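Automation and Everyday Work
Unit 7 notes: Can a machine do the chores yet?
Instructor: Petro Chornovol
Notes revised July 13, 2019

Read these before the discussion section. The Pasichnyk reading is in the course packet and covers the shop-floor half. The household half is mostly in these notes, so bring them.

1. What we mean by a chore

For this unit a chore is a short job with the hands that a grown person does without training. Wiping a counter is a chore. So is putting the forks back where they go, or moving parts from a bin to a tray at a workbench. Welding a car door is not a chore in our sense. It is a skilled job, and machines have done it for decades.

People often assume the easy jobs will be automated first. In factories it went the other way. The welding robot works because the door arrives in the same spot every time and the arm is bolted to the floor. The person who sorts loose fasteners at the next station is still a person.
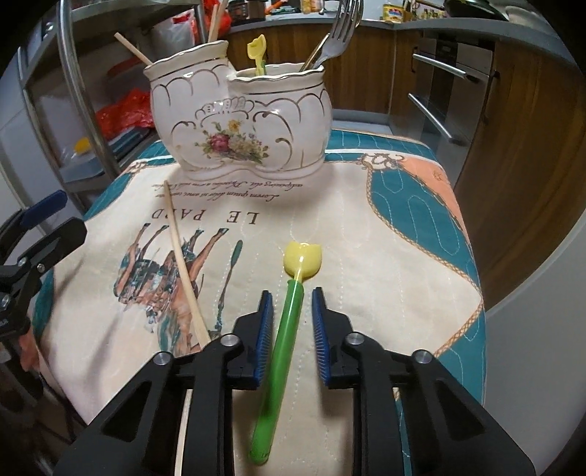 Household work is hard for a machine mainly because the objects and their surroundings keep changing. A programmer can write down the size of one part and the place where it will be. A kitchen table does not offer that. Even the background causes trouble: a tablecloth printed with lettering, a horse and a paintbrush gives a vision system many edges that belong to no object at all. A thin green stick lying on that cloth has to be told apart from the print before anything can pick it up. Then there is the matter of angle. Two fingers need to close across the stick, near the surface, without bunching up the cloth.

2. The Dullamitz bench test

We will use one set of results in class. The Dullamitz group gave an arm with two fingers a single task: take a slim object off a table and stand it in a container. They ran 241 trials. The arm finished 202 of them. Each trial was allowed 60 seconds.

Points to note about these results:

The table was bare and the lighting was fixed.
The container was always in the same place.
Most failures came at the last step, when the tip of the object caught the rim.
When an object fell to the floor, a person put it back. The arm had no way to recover it.

The success rate sounds good until you think of it as a helper at home. Suppose it misses about one time in six. Over an evening of tidying, you would be called back to the kitchen again and again. In June the same group repeated the test on a patterned surface with the container moved between trials. They stopped after 26 trials and did not publish a rate.

3. Where the shop floor stands

Grarevness, a packing plant covered in the reading, is our case for section 3. It bought arms for its kitting line and kept them on two of the five stations. The two that worked handle rigid boxes. The other three handle bagged goods, cords and long thin pieces, and went back to hand work. The manager's reason was cost. Each jam stopped the line, and a worker had to be standing there anyway.

Gastum makes the fingers used at that plant. Soft or ridged pads help with grip, and its later models have them. A better pad does not tell the arm where the object is, or what to do after a slip. Keep the hand and the judgment separate when you write about this. Many news stories mix them up.
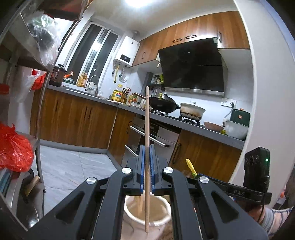

Can a machine put things away in an ordinary kitchen today?
It can do parts of the job under set conditions, such as known objects in known places. Doing all of it, in a home it has not been set up for, is still beyond what any group in our readings has shown.

4. Terms for the quiz

Grasp: the hold a hand or gripper has on an object.
Insertion: placing one object inside another, such as a stick into a jar. Small errors in angle matter more here than in picking up.
Recovery: what the machine does after a failed try.
Structured setting: a place arranged so that objects and positions stay the same.

5. For discussion

Pick one chore you did this week and write down each step, including the ones you did without thinking. Mark the step where you believe a machine would fail first. Be ready to say whether the trouble is seeing, gripping or deciding. One page, typed, handed in at the start of section.

Next unit: who pays for the machine, and who fixes it.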